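Prikora print studio, progress notes for November

Hi Olesia,

OK, so the greeting card line is finally moving! We finished six of the new designs (the fern one gave me fits, the fine lines kept filling in with ink) and ran 300 of each on the heavy cotton stock. Derkach delivered the envelopes a little short, but they've promised the rest with the next load.

Sales

Cards and gift tags together came to 3,409 pieces, mostly through the Stendo shop, and we now have 29 stores reordering. Tradine wants a sampler box for spring and I said yes before I'd priced it, oops. I'll send you numbers once I have the box quote.

Money

We've spent a bit over half of the grant. The big chunk was the new rollers, and I'd still like to move what's left of the travel line into paper, if you're okay with that.

Studio

The second worktable is set up by the window, so folding and packing don't have to fight with the press for space anymore.
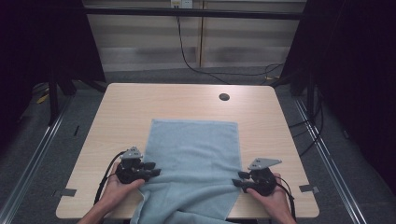

Next up

Plates for the thank-you set, then the wedding samples. Can you get me the logo file for the card backs?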